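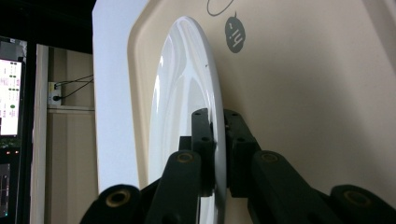

Imprimer cette page | Envoyer par e-mail

3.2. Les plats ovales et leur visibilité au rangement

Dans le corpus de Bronby, la vaisselle blanche à surface brillante forme le groupe le plus nombreux : 1 088 pièces sur les 1 505 que nous avons inventoriées dans les cuisines. Les pièces ovales y sont moins fréquentes que les rondes, mais elles ont posé les difficultés les plus grandes pour la classification. Un plat ovale change beaucoup d'apparence selon le côté par lequel on le regarde. Posé à plat, il se reconnaît tout de suite. Debout sur son bord, et vu presque par la tranche, il ne présente plus qu'une ellipse haute et étroite (figure 3), que l'on peut confondre avec une assiette ronde tournée.

La brillance ajoute une seconde difficulté. Sur la pièce de la figure 3, un reflet blanc très vif suit le côté gauche de l'intérieur, tandis que le bord droit, relevé, reste dans un gris plus doux. Un petit point sombre est visible sur le bord. Nous n'avons pas cherché à déterminer la nature de ces points : éclat, défaut d'émail ou simple salissure. Ils sont notés dans la grille Postma sous la rubrique « marque isolée » – la même rubrique pour toutes les vaisselles, blanches ou décorées.

Ce site utilise des cookies pour mesurer son audience. Accepter | Paramétrer

Les foyers de Jundisgate, visités au mois d'avril, rangent les plats ovales de deux manières principales. Les uns les empilent sous les assiettes rondes, les autres les mettent debout contre la paroi du meuble. Dans huit foyers, les deux manières existent ensemble, et le choix dépend surtout de la profondeur de l'étagère. Nous revenons sur ce point dans la section 4, avec les meubles de la série Drinora.

Dernière mise à jour : 24 novembre 2020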